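Software checks before a two-arm cloth session, with my comments

I've kept the numbering from the old Zutamon sheet so that nobody's notebook goes out of step, and added comments wherever I found myself explaining the same thing twice. Please read the comments at least once, even if you've run the bench for years! After that the ticks will do.

1. Controller build matches the one on the sheet
Result: OK, build 438 on both arms.
Comment: Check each arm separately. The launcher prints the build of whichever arm answers first and says nothing of the other, and we lost most of an afternoon to that last December.

2. Joint limits and keep-out volumes loaded
Result: OK.
Comment: The table plane counts as a keep-out volume too. If you've edited the planner's world file, reload it and look at the plane in the viewer before you enable anything.

3. Arm-to-arm distance monitor running
Result: OK, with a remark.
Comment: The monitor has to stay on when both grippers are holding the same cloth, and that is exactly when people are tempted to mute it, as the warnings come thick and fast. Widen the warning band if you must (Damilola has written up how) but leave the stop threshold alone.

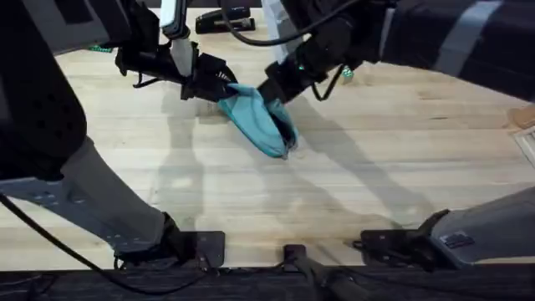 Karkberg, September 4, 2024

4. Shared-load mode engages when both grippers report contact
Result: OK on the second attempt.
Comment: On the first go the right arm stayed in plain position mode, so each controller believed it was in sole charge. The cause was a stale flag left by the previous session. Clear the session flags first, then start the coordinator, and wait for it to say "paired" before sending a goal.

5. Force ceiling set for soft goods
Result: OK.
Comment: The soft goods profile is a separate file and doesn't load by itself. I do wish it would, and I've asked.

6. Wrist camera stream and time stamps
Result: Pass, watch it.
Comment: We allow 109 milliseconds from exposure to the perception node. Both wrists were inside that, though the left one wandered a bit when logging started. Look at the worst figure over a full minute, please, because the average is always flattering. 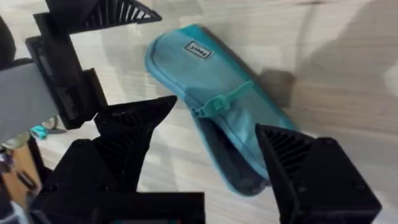 Karkberg, December

7. Segmentation on thin parts (repeat visit)
Result: Partial.
Comment: A narrow strap lying across fabric of the same teal is a hard case for the mask, and the grasp planner will quite happily choose a point on top of it. Until the new weights arrive, turn on the edge check and reject any grasp whose mask has a hole in it. It slows planning a little, and I think we can all live with that.

8. Finger masks subtracted from the wrist view
Result: OK.
Comment: If the fingers have been changed, redo the mask. It's a small job and the tool walks you through it very nicely.

9. Release order
Result: Open.
Comment: The planner currently lets either arm let go first. I'd like the order fixed in the task file, with the holding arm confirmed before the other one opens.

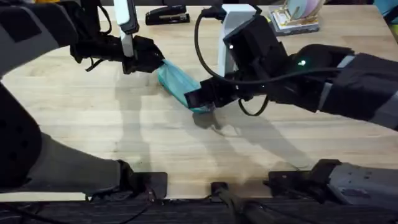
Omolara Ibrahim would sooner leave the order to the planner and have it publish its choice a moment before acting, so that the coordinator can refuse. Fixing it in the file, she wrote, means every new task inherits somebody's guess. I can see the sense in that, and item 9 stays open until we've tried it her way.

10. Stop test from software
Result: OK.
Comment: Trigger it from the coordinator and again from the operator's console. Both arms should hold position and keep their grip. An arm that opens its gripper on a software stop is a fail, however gently it does it. 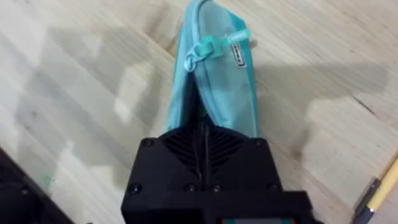
11. Obstacle map refreshed
Result: Advisory.
Comment: The map is built at start-up and then trusted for the whole session, which suits a tidy bench better than it suits us. Small, low things are what it misses. A yellow pencil lying on the wood, off to the right of the gripper, is just the sort of object that slips under the height filter, so either lower the filter or clear the table before you refresh. I lower it and clear the table, being a worrier.

12. Log saved and named
Result: OK, run 1886.
Comment: Put the build number in the name as well. Ebuka Ugwu has the script if yours is missing.

Open after this visit: items 7, 9 and 11. Send corrections to Adesuewa's inbox at Destden, marked "cloth bench".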